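# Shared Kitchen and Fruit Storage: Frequently Asked Questions

The following guidance applies to all residents of Vergara House and to guests staying longer than one night. It replaces the notice issued in July. Questions not covered here should be addressed to Encarnación Casado at the Residents' Office, extension 54.

## Use of the table and baskets

**Where should fruit be placed on arrival?**

Fruit should be put in the yellow basket on the white table beside the refrigerator. It should not be left in carrier bags or directly on the tabletop.

**May the basket be used for other items?**

No. Keys, post, medicines and cleaning cloths must be kept elsewhere. The slots around the sides let air reach the fruit and also allow the basket to drain after rinsing. It should be returned to the table once it has been emptied and washed. 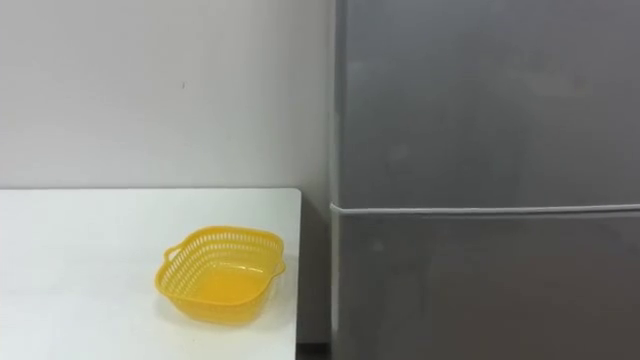
*The fruit basket on the table.*

**How is the basket to be cleaned?**

Wash it by hand in warm water with a little washing-up liquid, and use a soft brush for the slots. Please do not use scouring pads. The dishwasher on the Bratum landing runs too hot for plastic and must not be used for this purpose.

**May I move the table?**

The table is to remain where it is. The space between it and the refrigerator is needed for ventilation and must be kept clear of bags, trays and brooms.

## Use of the refrigerator

**Which fruit belongs in the refrigerator?**

Whole pomegranates keep well at room temperature for several days, and considerably longer when chilled. Residents who do not intend to eat theirs within the week are asked to move them to a shelf in the refrigerator. Grapes, berries and any fruit that has been cut must always be chilled. Bananas should stay out.

**Does whole fruit need to be wrapped?**

Whole pomegranates may be placed directly on the shelf. Cut fruit and loose seeds must be in a lidded container marked with a room number — unmarked containers are removed at nine each evening.

**How long may the door be left open?**

Only for as long as it takes to put food in or take it out. Please decide what is to be moved before opening the door, and check afterwards that it has closed fully.

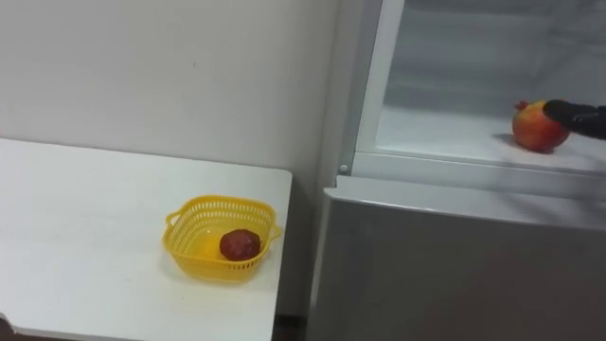

## Spoiled fruit and waste

**What should I do with fruit that is past its best?**

A wrinkled or dull skin does not always mean that a pomegranate has spoiled, and the inside may still be good. Fruit that is mouldy, leaking or soft in patches should go into the food waste bin at once. Wash the basket before it is used again.

**Who should I contact if the refrigerator is not cold enough?**

Report the fault to the Residents' Office, quoting appliance number 1638. Outside office hours, move perishable food to the Makell kitchen on the floor above.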